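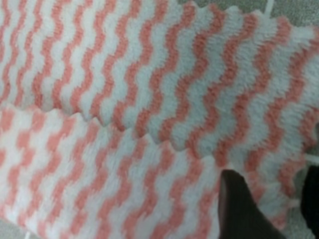 FOR IMMEDIATE RELEASE
January 3, 2026

Metamel Gallery opens the year with "Slow Water", and you're all invited

Hello everyone, and happy new year from the back office, where I'm writing this with my coat on!

I'm Marleny Lozano and I run the exhibitions at Metamel. I've been itching to announce this one for ages. Our first show of the year is "Slow Water", a photography exhibition by the Plasar Collective, who spent 3 years following one river from the hills to the estuary and taking pictures of the people who live and work along it. There are ferry crews, eel catchers, a woman who has swum the same stretch before breakfast since she was at school, and a whole wall of allotment holders glaring at the flood line on their sheds.

I first saw the work last July, spread out over the floor of the collective's studio because they'd run out of table. They had 800 prints to get through and wanted a second opinion. I stayed until it got dark and missed my train. We've ended up with 84 photographs in the show, and I'm still sulking over a few we left out (there was a heron, I won't go on about it).

The pictures are all shot on film and most of them are black and white. The big ones in the front room were printed by hand at Adams, the darkroom just down the road from us, and I do think you can tell when you stand close. The blacks are lovely and deep, and the river mist has a sort of grain to it that I never get tired of looking at. Colour comes in upstairs, where the estuary pictures are, and it's a bit of a shock after all that grey. Go up slowly!
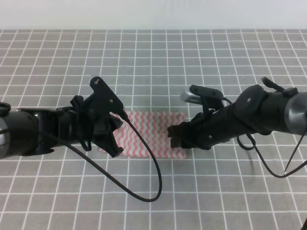 Issue 35

We're also doing something new with the captions. The collective went back to the people in the photographs and asked them to write their own, so what you'll read on the wall is in their words and, mostly, their spelling. One of the ferrymen wrote two full pages. We've put all of it up. A younger lad just wrote "cold", and that's gone up too.

There's a book as well, published by Kadix, with all the photographs from the show and a long essay on the history of the river crossings. I've read it twice. It'll be on sale at the desk, and the photographers have promised to sign copies at the opening if you catch them before they get to the sandwiches.

Schools and camera clubs are very welcome, and I'd love to show you round myself if you drop me a line first. We can take one group at a time in the front room. If you're bringing under-tens, ask for the trail sheet, which sends them off hunting for boats, dogs and one very well hidden bicycle.

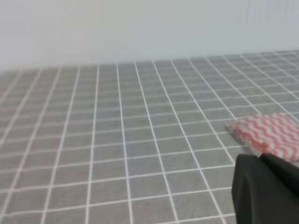 The upstairs room is reached by stairs only, I'm sorry to say, so we've put a full set of the estuary prints in a viewing album on the ground floor. Large-print captions are at the desk, and there are folding stools you can carry round with you.

Entry is free, as it always is with us. If you'd like to put something in the box by the door, it goes towards printing costs for the next show.

NOTES FOR EDITORS

Press pictures from "Slow Water" can be had from the gallery. Please credit the Plasar Collective and don't crop them without asking, they do mind. Review copies of the book should be requested from Kadix.

For interviews with the photographers, or to come and see the hang before we open, ask for Marleny at Metamel Gallery. Mornings are best.

ENDS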